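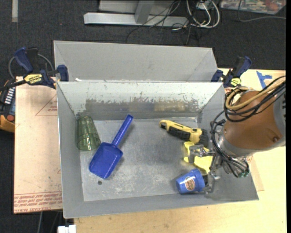
Figure 1. Collection station with the robot arm over the main bin. A second bin stands directly behind it.

3. Data collection
Tuva Sandberg, Urklow project group, 2022-01-23

The learning system is trained on grasp attempts recorded at one station. Each attempt is stored as an image taken before the move, the commanded gripper pose, and a success label. The target for this phase was 2,000 attempts using 21 household objects and tools.

Two bar clamps hold the bins. An earlier setup without clamps let the bins shift, and the attempts logged with it were dropped from the set.

Objects were changed between runs. Thin items lying flat on the bin floor gave the most failed grasps — the blue scoop in particular. Clear plastic was labeled by hand, as the automatic check missed it in three runs. Those labels are kept in a separate file, Godgate-2.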